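The case for the shallow tray

Posted 16 October 2024

I gave up on desk drawers in August. Mine held 28 pens and markers, most of them dead, along with a stapler that had lost its spring and a warranty card for a kettle I no longer own. A drawer hides what you put in it, and after a year or so you stop knowing what you have and buy it again.

A shallow tray does the job better. The one I favour is blue plastic with rounded corners, a raised rim and low ridges dividing it into sections. Markers lie side by side, the small blocks go to the left of them, and the rest stays empty.
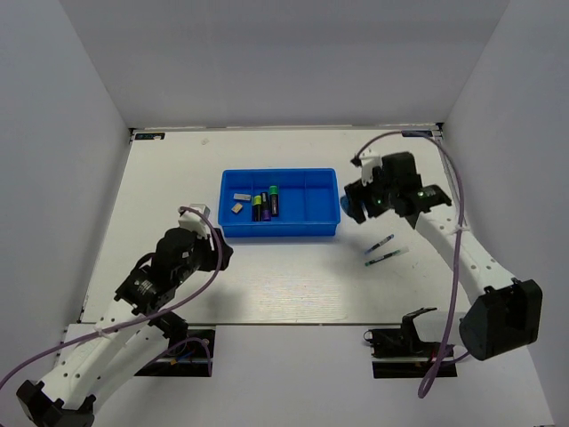 People object to the empty part. They see unused room and want to fill it with paper clips, batteries and the good scissors. I think the spare room is what keeps a tray working. If every section is full, the next thing you put down goes on the desk, and by Friday the desk is a drawer with no front.

I also think most of us keep too many markers out. I mark up drafts for a living and use one colour for nearly all of it. The others can live in a cupboard until they're wanted. The same goes for erasers, although I'll allow two, as a small one gets into places a big one won't.

Dividers matter more than size. In an open tray the round things roll into the flat things and you're back to rummaging. Fixed dividers are fine. I've owned trays with movable ones and spent more time rearranging them than I care to admit. A lid is a mistake on any tray, as things get piled on top of it.

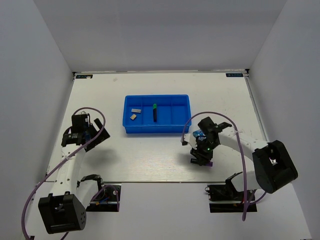 Hannelore Thiele wrote to disagree. She thinks a tray only suits people who already put things back, and that for everyone else a plain mug is kinder. Pens go in from any angle, she says, and she has used the same mug at work for years without once having to tidy it. Her erasers, she admits, end up at the bottom.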